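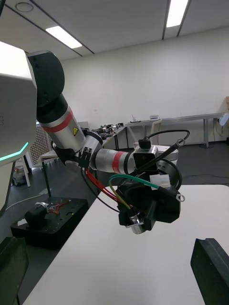 Lestport Adult Learning Partnership
Interim Progress Report to the Lukumay Fund
Evening and Weekend Skills Program, second reporting period

1. Purpose of this report

This report covers the second period of the grant awarded by the Lukumay Fund for evening and weekend courses in Lestport. It describes enrollment and attendance, the opening of the Beltbridge site, changes to the course list, spending against the approved budget, and the work planned between now and the final report. It follows the order of headings in the grant agreement. Tables of attendance by course have been sent separately through the Fund's reporting portal.

2. Enrollment and attendance

Total enrollments for the period stand at 1621. An enrollment is one person registered on one course, so a learner who takes both bookkeeping and written English appears twice. The agreement asks us to report on this basis, and we have kept to it so that the two periods can be compared.

Demand was strongest for written English, practical math and the bookkeeping certificate. All three had waiting lists by the second week of registration. Introductory computer skills filled more slowly than in the first period, and one weekend section was merged with the Tuesday evening group. Learners affected by the merger were offered a place on the later section or a transfer to another course.

Attendance held up well until the middle of the term and then dropped in courses that start before 6 p.m. Exit forms point to two main causes: work shifts that end at six, and the change to the bus timetable on the north side of town. We have moved the start of all weekday courses to 6:30 p.m. for the coming term. The building closes at 9:30 p.m., which leaves enough time for a full session but very little for individual help afterward. Tutors have been asked to set aside the last part of each class for this.

3. The Beltbridge site

The first report described the delay in signing the lease at Beltbridge. The lease was signed in August and classes began there in October, one month later than the revised schedule. The site offers three classrooms, a small office and a shared kitchen. The landlord completed the agreed work on the entrance ramp and the restrooms before opening. The hallway lighting is still to be replaced, and a temporary arrangement is in place.

Beltbridge now runs 23 course sections a week. Most of these are new sections and were not moved from the main building. Early figures suggest that the site is reaching residents who had not used our services before, particularly parents of school-age children and people working at the distribution yards along the river. We will be able to say more once the full-year learner survey has been completed.

Parking has been the most frequent complaint. The lot is shared with a dental office and a tire shop, and on weekday evenings it is full by 6:15 p.m. We have an agreement in principle to use the church lot across the street - the written terms are with the church's insurer.

4. Course list

The following changes were made with the Fund's approval.

The customer service course was withdrawn after two terms of low enrollment. Its hours were given to a second section of practical math.

Written English was divided into two levels. Tutors had reported that a single group was holding back some learners and leaving others behind. The placement task was rewritten over the summer and takes 25 minutes to complete.

A short course on reading contracts, leases and pay stubs was added at Beltbridge in response to requests. It runs for five weeks and does not lead to a certificate. It was full in its first run, and a second run has been scheduled.

The Prukis workbook series, adopted last year for the bookkeeping certificate, remains in use. Tutors find the exercises sound but the explanations too brief for learners with no office experience. A supplementary handbook has been drafted by the teaching team and is being tried with one group before it is printed for all.

5. Learner support

The childcare allowance was claimed by 49 learners. Take-up was lower than planned in the first weeks, and several learners told us that they had not understood that the allowance could be used for care by a relative. The form has been reworded and shortened to one page. Claims rose after the new form was introduced.

The travel allowance was fully used before the end of the period. A small transfer from the printing budget, within the limit allowed without prior approval, kept it open until the last week of term. We expect the same pressure in the coming period and have included a request on this point in section 7.

Individual advice sessions continue on Saturday mornings at the main building. Learners most often ask about moving on to community college, about fees, and about having certificates from other countries recognized. The last of these is beyond what our advisers can handle in a single session, and we are seeking a referral arrangement with the state agency responsible.

6. Spending

Spending is within the approved total. Three lines differ from plan by more than the amount that must be explained under the agreement.

Rent is below budget as a result of the late start at Beltbridge.

Tutor pay is above budget. The extra sections of practical math and written English account for most of the difference, and the remainder reflects cover for two tutors on extended leave.

Furniture is above budget by $1000. The chairs offered with the Beltbridge lease were found to be unsuitable for adult classes of two hours or more, and replacements were bought from a school supply dealer at a reduced price.

We ask the Fund to allow the underspend on rent to be set against the second and third of these items. No change to the total award is requested.

7. Matters for decision

The Fund is asked to agree to the following:

Use of the rent underspend as set out in section 6.

An increase in the travel allowance line for the final period, to be met from the unspent part of the outreach budget.

A change in the date of the learner survey from March to April, so that Beltbridge learners will have completed two full terms before they are asked to respond.

8. Work planned for the next period

Registration for the spring term opens in January at both sites. For the first time, learners will be able to register by telephone as well as in person. Staff have been trained on the new procedure, and the phone line will be open until 7 p.m. on weekdays during registration.

The two-level arrangement for written English will be reviewed in February using placement results, attendance and tutor comments. If the review is favorable, practical math will be divided in the same way from the fall.

The hallway lighting at Beltbridge and the agreement for the church lot should both be settled before the spring term begins. We will write to the Fund separately if either is delayed.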